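Home About Projects Student Work Contact
14 shares 3 comments

Keeping the Sound In: A Small Study of Echo in Shared Rooms at Girklow

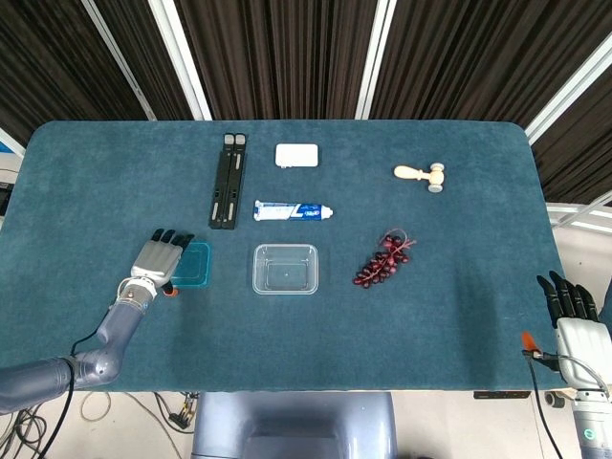 Echo is the part of a sound that carries on after the source has stopped, and in a small room with hard walls it can make speech tiring to follow. Our project looked at whether cheap changes to a room could reduce it. We had a budget of 111 pounds and were not allowed to fix anything to the walls or ceiling, so the choice came down to things that could be laid down, hung up or stood on the floor. Pleated curtains were the first thing we considered, and a dark brown one hung behind a table covered with a felt-like cloth, as in the photo, is close to the kind of arrangement we had in mind. Both put something soft where there would otherwise be a hard face for sound to bounce off.

Background

When a sound reaches a surface, part of it is taken in and the rest goes back into the room. Plaster, glass and painted brick send most of it back. Thick cloth takes in more, mainly at the higher pitches. Low sounds are harder to deal with because their waves are long and pass through thin cloth with little loss. A curtain with deep folds usually does better than the same curtain pulled flat - there is more cloth for each metre of wall, and the folds hold air behind them.

Method

We used the seminar room at Girklow, which has a hard floor and one long window. A short burst of noise was played through a Stideo speaker in one corner and recorded in the opposite corner. We then measured how long the sound took to die away. Each layout was tested 10 times on a Saturday, when the corridor was quiet. The layouts were the bare room, the room with covered tables, the room with curtains, and the room with both. The heating was turned off throughout.

All readings were taken at 1,000 hertz. We had meant to repeat them at a lower pitch but the speaker was not loud enough to give a clear result.

Results

With both curtains and table covers in place, the average time for the sound to die away was 590 milliseconds. The bare room was clearly longer. Curtains made most of the difference. Table covers alone gave a change so small that it sat inside the spread of our own readings, and we cannot claim it was real.

We also tried the curtain pulled flat. The time went up again, as the background reading suggested it would, though by less than we expected.

Problems

The recorder was moved between two of the runs and those had to be done again. Our curtain came from the Nostimwood store cupboard and had no label, so we do not know its weight per square metre. Anyone repeating the work should weigh a sample first. We also had people in the room for some tests - clothing takes in sound too - and later runs were done with the room empty.

Further work

The next group could test a heavier curtain and leave a gap between it and the wall. A louder speaker would be needed for the low readings. The recordings and the table of results are in the Ho folder on the course drive.

Back to Student Work Next project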